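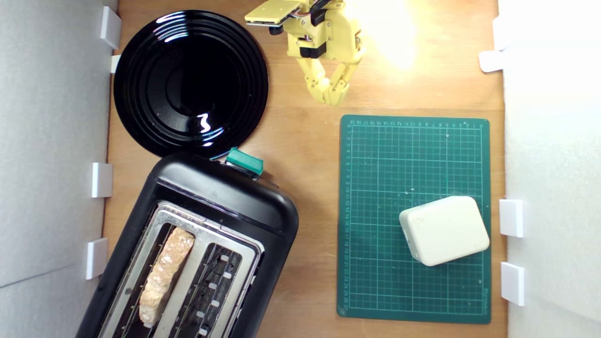

Ticket opened in August by Ulla Granström, Fumstead shared kitchen, first floor. Subject: toaster at the breakfast station trips the sockets along that wall. The station is the light brown wooden table with the white side walls, and the breakfast things are kept on it all day so that people on early shifts don't have to go looking. The toaster is the black two-slot one with the teal-green lever, standing at an angle below the round black plate. When someone pushes the lever down, the power to the wall sockets goes off, sometimes at once and sometimes after a minute or so. The ceiling lights stay on. The fridge is on the other wall and is not affected.

Priority: normal
Assigned to: Kjell Kristiansen
Status: closed

Reading time: 5 minutes

Entry 1, Ulla Granström, 8.15 am
First happened at breakfast. I reset the switch in the cupboard by the stairs and tried again with no bread in, and it went off again. Third time it held and toasted normally. I have put a note on it saying do not use. The kettle runs off the same wall and people are asking about that too, so please say whether the kettle is safe.

Entry 2, Kjell Kristiansen, 9.40 am
Thanks. Please unplug the toaster at the wall and leave it unplugged until I get up there. Do not reset the switch again if it trips with the toaster off. A few questions:
- Which switch goes down, the wide one marked RCD or one of the narrow ones?
- Is the toaster plugged straight into the wall or into an extension?
- Was anything else on at the time?

Entry 3, Ulla Granström, 10.05 am
The wide one. It is plugged into the white extension that runs behind the table, and so is the kettle. The first time the kettle was on. The second time I'm fairly sure it wasn't. Toaster is now unplugged.

Entry 4, Kjell Kristiansen, 11.30 am
If it is the wide one then we are looking at leakage to earth, so it isn't overload. Too much on the extension would take out the fuse in its plug, or one of the narrow switches. That said, a kettle and a toaster should not share that extension anyway and I will sort that out on the same visit.

Kettle: you can use it, but plug it into the wall directly. If the switch trips with only the kettle on, stop and tell me.

Entry 5, Ulla Granström, 2.10 pm
Kettle has been used all through lunch from the wall socket. No trips.

Entry 6, Kjell Kristiansen, 4.00 pm
Visited. What I did, in order:
1. Checked the RCD with its own test button. Trips and resets as it should.
2. Plugged a desk lamp into each socket on that wall. All fine.
3. Plugged the lamp into the extension. Fine. Extension lead looked over end to end, no damage, nothing trapped behind the table leg.
4. Checked the toaster flex and plug. Flex sound. Plug opened, wires tight, correct fuse.
5. Toaster plugged straight into the wall, lever down, no bread. Tripped after 20 seconds.

So the fault is in the toaster. I unplugged it, let it cool and took out the crumb tray, which was packed solid at one end. There was also a piece of what I think was fruit loaf wedged low down in one slot, against the element. Emptied all of it over the bin and brushed out what I could reach. I have taken the toaster down to the workshop to test it properly.

Entry 7, Kjell Kristiansen, 4.50 pm
Tested in the workshop. Insulation reading is low. It came up a bit after cleaning but not enough for me to pass it. Sticky residue on the inside around the lower element mounting, and I can't get to that without drilling out rivets. Failed, and I have put a red label on it.

Entry 8, Ulla Granström, next morning, 8.30 am
Understood. Is it worth repairing? People liked that one because it takes thick slices.

Entry 9, Kjell Kristiansen, 9.10 am
No. I would spend longer on it than a new one costs, and I would still not be happy with it in a shared kitchen. There is a spare two-slot in the Jendlow store. I have asked for it to be sent across. It will need a label from me before anyone uses it.

Entry 10, Kjell Kristiansen, 1.20 pm
Spare arrived from Jendlow, tested, passed, labelled. Fitted at the station and run for 5 full cycles on the highest setting with no trip. Extension removed. Toaster is on the left-hand wall socket, kettle on the right-hand one.

Please pass these on to whoever does the kitchen rota:
- Crumb tray out and emptied once a week, with the toaster unplugged and cold.
- No buttered bread, fruit loaf or anything with icing in the slots. Use the grill.
- Don't put the extension back.

Entry 11, Ulla Granström, 3.45 pm
Passed on, and I have taped the crumb tray instructions inside the cupboard door. No trips since the swap. The old note has been thrown away. Happy for this to be closed.

Entry 12, Kjell Kristiansen, 4.00 pm
Closed. Cause: food residue in toaster, low insulation resistance. Fix: unit replaced, extension removed. Old unit goes out with the next electrical waste collection from Yousafzai House.

Related tickets
Kettle lid will not stay shut, Fumstead first floor
Fridge door seal loose, Jendlow
Extension leads in kitchens: what is allowed
Gena dishwasher stops mid-cycle
Microwave turntable missing, Yousafzai House
Labels out of date on kitchen appliances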